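Notebook, gripper pair 2 ("Filip"), April

14:20. Left unit back on the bench at Eltholm for the third time this month. Complaint from Vasanthi: fingers close unevenly, left one arrives early and waits. I said it was the pads. Sebastian said it was the linkage. We have agreed to be annoyed separately.

Stripped it down. Pads are fine (sorry, me). Pivot pins on the left side have play, enough to feel with a thumbnail. Inner link bushing worn oval. Changed both bushings from the Wornel bag, the one marked "good ones" in Grigore's writing, as opposed to the bag marked "ones". Pins back in with a smear of the dry lube. Do NOT use the wet stuff again, it collects lint and we fold clothes for a living.

Cycled it 289 times on the bench jig. Was going for 300 but the jig counter stuck and I wasn't starting over. Gap difference between fingers at half close: none I can measure. 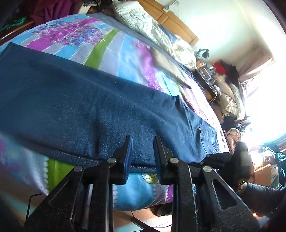
Width calibration next, both units, because doing one and trusting the other is how we lost most of March. Zero closed, then fully open, then three stops in between. After that, cloth. Denim is the mean case: a side seam with pale stitching, right between the fingers, is a good place to see whether both pads meet the fabric together or one shoves it along first. Thick seam, then single layer, then seam again. Then the waistband from the other side with the second unit. Tincuța wants the force reading logged at each one, so: 675 raw on the seam, which matches the old sheet before the trouble started. Single layer reads low and jumpy, as ever. Lumik firmware smooths it if you wait a second. I do not always wait a second.

Tracking dropped out once for 20 frames or so. Replugged the cable at the handle end, no repeat. Suspicious of that connector but have no proof. Eilif has a spare and is guarding it.

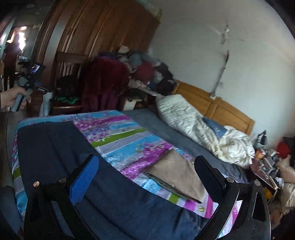 Still open:

Right unit has the old bushings. Same age, same hours, so it will go next, probably on a deadline. Two left in the good bag. Grigore, please order more and please stop labeling things "ones".

Outer arms on both are scuffed pale all over. Cosmetic. Wiped down, looks the same.

Finger screws: checked all, one took a quarter turn. Marked it with paint pen so next time we can argue from evidence.

Calibration file saved as 29, not 28b. 28b is the bad one and I would delete it if Sebastian didn't get sentimental.

17:05. Both units on charge. Vasanthi to try the left one on shirts before anyone says the word fixed.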